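Home About Recipes Allotment Archive Contact

Apr 8, 2018

I have finally made a rhubarb jam that sets! Regular readers will know how long I've been moaning about this (three springs, if you're being kind), and I am so pleased with this batch that I had it on toast for breakfast and again at lunch.

The rhubarb is from the old crown by the shed, the one that came with the plot. I pulled 2000 g of it yesterday morning, all thin pink stalks, and chopped it while the radio was on. Then in went the sugar and the juice of 2 lemons, and the whole lot sat overnight under a tea towel. I used to skip the overnight bit. Don't skip it! The sugar draws out so much juice that you don't need a drop of water, and I'm sure all that extra water was my trouble before.
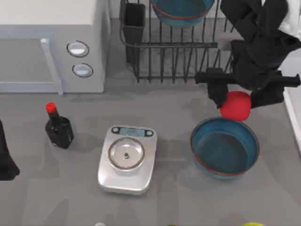

I also added ginger this time, a good thumb of it, grated - and next time I'd put in double. It goes a bit shy once it's boiled. My sister-in-law swears by stem ginger from Bennani, the little deli near the station, so I may treat myself to a jar and try half and half.

As for the set, I did the cold saucer test and kept going until the blob wrinkled when I pushed it. It took ages, far longer than my book says, but it did wrinkle in the end.

Gooseberries next, in June, if the pigeons leave me any. I've got my eye on some netting from Prorkley, and if anyone has used it on a slope do let me know how you pegged it down.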